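Day job thread, by request. I collect demonstrations for a robot arm. I move the arm by hand, the computer writes down everything the arm did, and later a model tries to learn it. Our group calls the project Letimari. I did not pick the name.
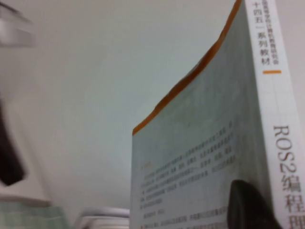

The task this month is books. Get two fingers around a book, lift it, put it where the instruction says. The target is 3000 good examples. We have 2443. I have started to have opinions about spines.

A good example, for those asking: the arm goes in, closes on the book, lifts, carries, sets it down, backs off. No bumping. No long pause in the middle while the operator drinks coffee. The model will learn the coffee pause. Ask me how I know.

Okay, I'll tell you. In May we trained on the first batch and the arm would reach out, stop just short of the book, and wait. Very polite. Every time. I watched the old recordings and there I was, stopping just short of the book, every time, to check my grip on the controller.

So the model had learned perfectly. It had learned me.

Thick paperbacks are the hard ones. A hardcover holds its shape and you can be a little rude to it. A paperback gives. Squeeze near the open edge and the pages fan out – squeeze near the spine and you're fine, unless you came in crooked, and then the whole thing swings like a gate.

The wrist camera is what makes or breaks it. From up close a book is mostly a wall with writing on it. People see the wide view and say "just grab it." The model gets the wall.

Yes, there are programming books in the set. Yes, one of them is about ROS2. Yes, I have made the joke about the robot reading the manual. I made it on the first day and have been made to regret it by everyone since.

Someone asked if the language on the cover matters. We want it mixed. If all the books are in English the model may decide that a book is a thing with English on it, and then you hand it one in Chinese and it goes looking for something else to pick up. It has very narrow ideas about the world and I am the one who gave them to it.

Same deal with clutter. My first instinct was to tidy up before each run. Wrong instinct. I now get paid to leave stuff lying around, a skill I had been building for years without credit.

Daily pace: 35 keepers is a good day. That sounds low until you count the resets. Put the book back, turn it a little, move it a hand's width, check the cameras, type the instruction, go. The part where the arm moves is the short part.

We throw out any run where I had to try the grasp more than 5 times. One or two misses we keep, and we tag them, so the model sees what recovering looks like. More than that and it's just a record of a person losing an argument with a paperback.

Writing the instructions is its own small misery. "Pick up the book." Which book? "Pick up the white book." White from which side? The spine and the back cover can disagree. I now write two versions of every line and a coworker at the Povia site writes a third without seeing mine. Hers are always shorter.

For the gear people: the arm is a Sartori, the fingers are the plain two-finger kind, the recording software is Stisulness, an in-house thing that saves your work nearly always. I have written the word "nearly" on a sticky note and put it on the monitor.

No, I don't think this puts me out of a job. The job is me teaching it to pick up a book. After books the list says folded towels. I have seen how the towels behave.

Somebody wants to know if they can do this from home. You need an arm, a couple of cameras, a shelf of books you don't love, and a high tolerance for doing one thing again with the book turned slightly to the left.

Back to it. Next one up is a thick one, standing on end, and I already don't like the angle.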